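Speaker notes - Measuring reverberation in small rooms
Kwaku Ankrah, 20 November 2020
Seidu Nyarko takes questions on the analysis scripts at the end.

Slide 1. Title
Leave this up while people come in. Check the clicker. Mention that the data tables are in the handout and will not be read out.

Slide 2. What the number means
Reverberation time is the time the sound level takes to fall by 60 decibels after the source stops. In practice we rarely get 60 decibels of clean decay in a small office. Background noise gets in the way. So we fit a line to a shorter part of the curve, usually 20 or 30 decibels, and extend it.

Say clearly: T20 and T30 are both stated as the time for a full 60 decibel drop. People new to the subject read T20 as a time for 20 decibels and get confused by the tables.

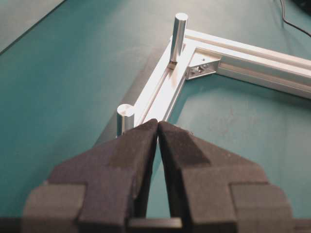

The fit starts 5 decibels below the steady level. Starting earlier pulls in the direct sound and the first reflections, and the slope comes out too steep. Ask how many in the room have done this by hand on paper. Move on quickly if there are no takers.

Slide 3. Why small rooms are awkward
Sabine's formula assumes a diffuse field. A meeting room of 40 cubic meters does not have one at low frequencies. Below the Schroeder frequency there are only a few modes, and each decays at its own rate. The result depends on where the microphone stands.

For the Mollholm room the Schroeder frequency came out at 290 Hz. Everything under that line in the table should be read as a range. Point to the 125 Hz band, where two microphone positions in the same room disagree badly.

Slide 4. Procedure used at Mollholm and Irkberg
1. Close doors and windows, switch off ventilation, wait for the background level to settle.
2. Source in a corner, then repeat in a second corner.
3. Microphone positions at least one meter from any surface, and not on a line of symmetry.
4. Swept sine, three repeats at each position, then deconvolve to get the impulse response.

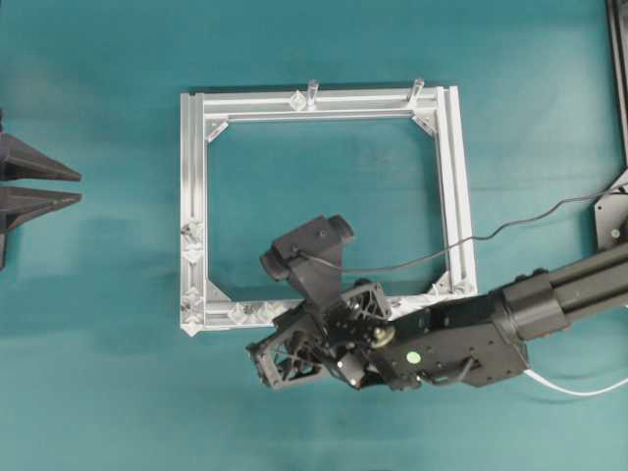 5. Filter into octave bands before integrating backward. Check the noise floor in each band separately.
6. Average the reverberation times across positions. Do not average the raw impulse responses.

Step 6 always gets a question. Averaging the responses mixes arrival times and cancels energy. Averaging the decay curves is allowed, but then say so in the report.

Slide 5. Results
At 1000 Hz the Irkberg room measured 430 milliseconds before treatment. The Mollholm room, bare plaster and a hard floor, measured 679 milliseconds in the same band. Both figures are T20, spatial average.

Pause here. The Kurian ceiling panels went into the Mollholm room in April and the repeat measurement is on the next slide. High bands dropped as predicted. The 125 Hz band hardly moved - thin porous absorbers do little there unless there is a deep air gap behind them.

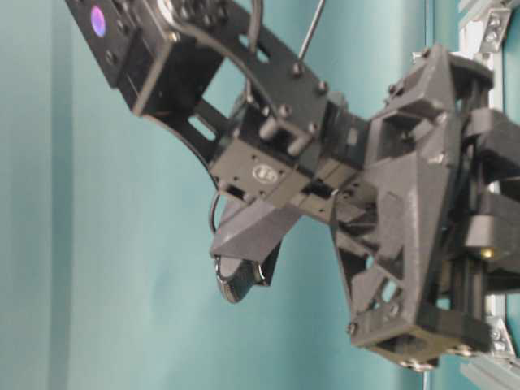 Do not quote a single improvement figure. If pressed, give the 500 Hz and 2000 Hz bands separately and refer to the handout.

Slide 6. Sources of error
Furniture moved between visits. Temperature and humidity matter mainly above 4000 Hz at this size. People in the room count as absorption, so the operator should stand outside or stay in the same place for every run.

Triltar meter: its built-in decay function uses a fixed fitting range. Fine for a quick check, but we exported the recordings and fitted them again. Seidu can explain the difference.

Slide 7. Questions
Put the decay curves back on screen. Backup slides 8 and 9 cover uncertainty and the filter settings.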